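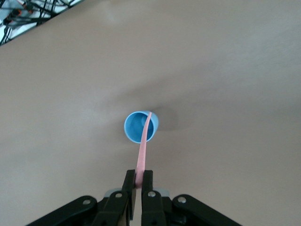

Figure 2. Blue cup and pink strip, seen from above. The tip of the strip is at the right side of the rim.

Home Articles Issues Authors Contact

By Wiremu Hollis
December

We use cookies to improve your reading experience. Accept / Settings

4.2 When is a strip "in" the cup?

Putting a flexible strip into a small cup is often listed among the easy tabletop tasks. We doubt that it belongs there, and we doubt even more that the scores reported for it can be compared. The Catano sheet asks whether the strip is "in or on" the cup. The Gillus sheet asks only whether it is "in." Mendoza, the oldest of the three, leaves the matter to the person scoring. A placement like the one in Figure 2 passes under the first rule and is anyone's guess under the other two. The tip rests at the rim or just inside it, while most of the strip's length is still outside the cup.

We went back through the 408 placements in the Lestlow set and had two raters score each one from a single still, without talking to each other. They disagreed on 50. Nearly all of those were rim cases. One rater counted any tip that passed over the opening; the other wanted to see it below the lip. Neither reading is silly, and the written instructions support both.

Part of the trouble is the viewpoint. From above and at a slight angle, a band that crosses in front of the near wall hides some of the rim and some of the inner wall, and depth has to be guessed from shading. The plain tan tabletop helps a little, as there is no clutter to confuse the outline. It does nothing for the question of how far down the tip has gone. A shadow beside the cup tells us where the light comes from and very little else.

The bend raises a second problem. A stiff rod leaning on a rim can be judged by its angle. A thin band that curves near its end may touch the rim at one point and hang free past it, and a still cannot tell us whether it would stay there once let go. We therefore do not treat any rim case as a success, whatever the original score. Dropping them changes the order of 9 entries in the earlier ranking, including the one at the top. We would not put much weight on the new order either.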